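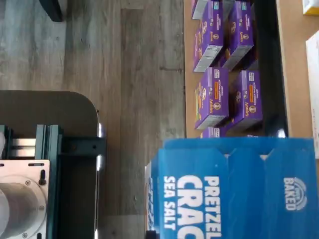
## Unit 6: Reading a service life claim

Start with the word "lifetime." In the flooring trade it gets used for the product, for the buyer, and for the time the buyer stays at one address, and these are three different numbers. Before you repeat one in an assignment, find out which one the seller meant. Sometimes the seller can't tell you.

**Reading for this unit:** Wallin, "Wear and Warranty," sections 1 and 2. Skip the appendix, the tables there are a mess.

### Where the numbers come from

Most wear figures start in an abrasion test. A sample goes on a turntable, a rubbing wheel goes on top, and somebody watches for the surface pattern to break through. The result is a count of turns. Turning that count into years takes an assumption about foot traffic, and this is where I stop trusting brochures.

Take the Prilby case from the course packet. The sample lasted 2248 turns. The sales sheet rounds this to 2000, which looks modest, then calls it "a generation of family use." Go through the sheet with a pencil and try to find the step between those two statements. I have looked and there isn't one.

The Moen sheet is a little better. It gives 900 turns for its cheapest line and makes no promise in years at all. Students tend to mark it down for the low number. Ask yourselves why a plain low number should score worse than a high one with a slogan attached.

### What the test leaves out

- Grit. The wheel rubs evenly and people don't. Wear gathers at doorways, in front of the sink, and under desk chairs.
- Water at the seams. A plank can pass any rubbing test you like and still swell along its edges.
- Taste. Margareta Costache's survey of the Batareck apartments found that plenty of floors came up while they were still sound – the new tenants just didn't like the color. Her sample was small and she relied on what landlords remembered, so go easy on it.

That last point bothers me more than the others. If a floor is torn out for looks, its test score tells you very little about how long it stays down, and every "cost per year" table built on the score is guesswork with decimals.

### For next time

Bring one warranty for any floor covering. The Prirov one is on the course page if you can't find your own. Underline each condition that would let the maker refuse a claim, and write one paragraph on whether a normal household could meet them all. Kerstin Wallin thinks most could. I don't, but I'll take a good argument either way.

Papers on the Prilby sheet are due at the end of October.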